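From the sewing room

Hello again, and thank you for all the emails after the May newsletter! I did read every one, even if some of you are still waiting on a reply (sorry, Ülle Paju, yours is next, and yes you can borrow the coat pattern).

So, the cloak. When I last wrote I'd cut the lining and was feeling very pleased with myself. Then I hung the outer layer on the dress form overnight and the bias sections dropped by a good hand's width at the back, and all that careful hemming I was about to do would have gone straight in the bin. If you're making anything with a full circle in it, let it hang. I gave mine four days in the end and re-levelled it with a chalk hem marker, crawling round on the carpet with pins in my mouth like my grandmother used to.

The wool is a Gremum melton in a dark mossy colour, and it presses like a dream. The lining is another story. It's a slippery viscose that frays if you look at it, so every edge got a line of stay stitching before I let it near the machine. I used a walking foot for the long seams and went back to the ordinary one for the hood.
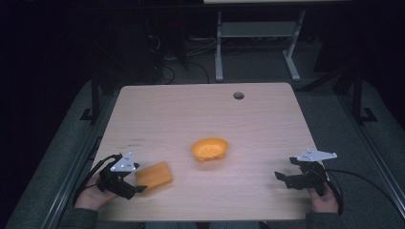

Orange bowl, orange block, pale table.

Now the trim, which is where my evenings have gone. The character wears a border of little leaves all the way around the front edge and the hood, and I wanted them couched down by hand with a heavier thread on top. I drew up the repeat, worked out the spacing and got a total of 504 leaves. Then I remembered the hood. It's 674. I've done over half and my thimble finger has opinions. I'm using Ospina thread in two greens, doubled for the stems and single for the veins, and I wax it first or it knots every second stitch.

Yen-ting Yang wrote to ask how I'm keeping the leaves even. I made a stencil out of template plastic and mark them with a Clenix pen, one short stretch at a time - test yours on a scrap before you iron anything! Mine left a ghost line on the first scrap when I pressed it too early, and I had a little lie down after that.

The clasp is still undecided. I've got a cast resin one that looks right and weighs nothing, and a metal one from the Utcombe market that's lovely but drags the neckline forward. I might sew a hidden hook and bar underneath to take the weight and let the pretty one sit on top. If you've done that on a heavy cloak, please write and tell me where you put the bar.

Next time: the hood lining, and whether I can face making the matching gloves.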